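Laborbuch Greifergruppe, Eintrag vom 9. März 2020

Zuordnung der beiden Handgreifer, zweiter Anlauf

Ich schreibe das heute etwas ausführlicher auf, weil ich beim letzten Mal nur drei Stichworte hinterlassen habe und danach einen halben Vormittag brauchte, um meine eigene Schrift zu verstehen. Wer es eilig hat: Die relative Lage zwischen linkem und rechtem Greifer kommt jetzt brauchbar heraus, solange der eine den anderen ab und zu zu Gesicht bekommt. Der Rest ist noch Baustelle.

Zur Erinnerung, worum es geht. Bei den Aufnahmen mit den Handgreifern läuft auf jedem Gerät eine eigene Bahnschätzung aus dem eigenen Weitwinkelbild. Für Aufgaben mit einer Hand ist das gut genug, da stört es niemanden, wenn das Koordinatensystem irgendwo im Raum schwebt. Sobald aber beide Hände zusammenarbeiten sollen, etwa Deckel festhalten und Dose drehen, braucht man beide Bahnen in einem gemeinsamen System, und da haben wir uns bisher auf die gemeinsame Karte verlassen. Die wird am Anfang einer Sitzung abgelaufen und danach für alle Durchläufe wiederverwendet. Das klingt vernünftig und ging im August auch noch recht ordentlich, aber damals standen die Möbel still. Inzwischen wird im Raum ständig etwas verschoben, und die Karte altert uns unter den Händen weg.

Neu ist, dass wir zusätzlich den Marker auswerten, wenn ein Greifer den anderen im Bild hat. Das gibt eine direkte Messung der relativen Lage, ganz ohne Karte. Iltgate (unser Auswerteskript, für alle, die neu dabei sind) nimmt diese Messungen als Stützpunkte und zieht die beiden Bahnen dazwischen sanft zueinander. Ich hatte zuerst versucht, sie hart festzunageln, mit dem Ergebnis, dass die Finger an jedem Stützpunkt einen kleinen Satz machten. Auf dem Arm sieht so etwas scheußlich aus, und ich möchte es dem Getriebe auch nicht zumuten.

Ausgewertet habe ich den ganzen Sillby-Satz, also 278 Durchläufe, alle beidhändig. Die Nacht über gerechnet, heute früh durchgesehen. Bei den Durchläufen mit Markersicht am Anfang und am Ende passt die Greifweite zwischen den Händen sehr schön zur Breite der Gegenstände, die wir vorher mit dem Messschieber aufgenommen hatten. Wo der Marker nur am Anfang zu sehen war, läuft es gegen Ende auseinander, langsam, aber immer in dieselbe Richtung, was mich eher an die Kameradrehung als an Rauschen denken lässt. Ganz ohne Markersicht sind wir wieder beim alten Verfahren mit der Karte, da ist nichts gewonnen und nichts verloren.

Was mich ein bisschen ärgert: Die Markerplatte sitzt nicht immer genau gleich. Riedl hat die Halter mit Langlöchern gefräst (auf unseren Wunsch, das will ich fairerweise dazusagen), und beim Nachziehen der Schrauben wandert die Platte. Ich habe heute an einem Halter 2 mm Versatz gegenüber der Zeichnung gemessen. Das geht eins zu eins in die relative Lage ein und ist für das Festhalten eines Deckels schon zu viel. Bitte vor jeder Sitzung die Platte bis zum Anschlag schieben und erst dann festziehen. Neue Halter mit Passstift sind gezeichnet, ich gebe sie weiter, sobald jemand drübergeschaut hat.

Ein Wort noch zur Zeit, denn daran habe ich am längsten gesessen. Die Uhren der Kameras laufen nicht gleich, und ein Versatz von wenigen Bildern sieht in der Auswertung einem Lagefehler zum Verwechseln ähnlich — jedenfalls bei schnellen Bewegungen. Ich gleiche jetzt über die Drehgeschwindigkeit ab: beide Greifer aneinanderhalten, einmal kräftig gemeinsam schwenken, fertig. Das Skript sucht den Schwenk selbst. In Prurport machen sie es mit einem Ton, das ginge auch, bei uns ist mir der Raum dafür zu laut.

Offen für die nächsten Tage:
Drift bei nur einer Markersicht, Verdacht Kameradrehung, bitte mit frischer Kalibrierung gegenprüfen
Halter mit Passstift
Schwelle für die Markergröße im Bild, momentan nach Gefühl gesetzt
Sillby-Satz noch einmal mit weicher Kopplung rechnen und die Bahnen am Arm abfahren 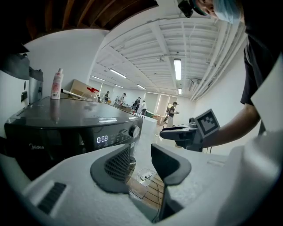
Die Kartenpunkte will ich beim nächsten Rechnen nach Herkunft gewichten, denn im langen Raum tragen sie sehr ungleich zur Bahn bei. Gern genommen werden von der Bahnschätzung die Leuchtröhren und die Rohre an der rechten Wand, und die dürfen ruhig volles Gewicht behalten, die rührt keiner an. Die Leute hinten am langen weißen Tisch bewegen sich dagegen, ihre Punkte sollen ganz heraus, ebenso die Kartons am Boden. Bei der Midea links bin ich unschlüssig: Das Gehäuse wäre ein schöner naher Anker, aber die Front glänzt, und auf der Oberseite spiegelt sich die Flasche mit dem rosa Etikett. Solche Spiegelpunkte hält das Skript für echte Ecken in falscher Tiefe. Die Anzeige mit ihrer 0:58 maskiere ich auf jeden Fall, Ziffern können umspringen und haben in einer Karte nichts verloren. Für die Stützpunkte ist die Haltung des zweiten Greifers mit der Markerplatte interessant, und ich nehme diese Stelle als Testfall für die Schwelle. Die Maske zeichne ich morgen von Hand, danach läuft der Satz noch einmal durch.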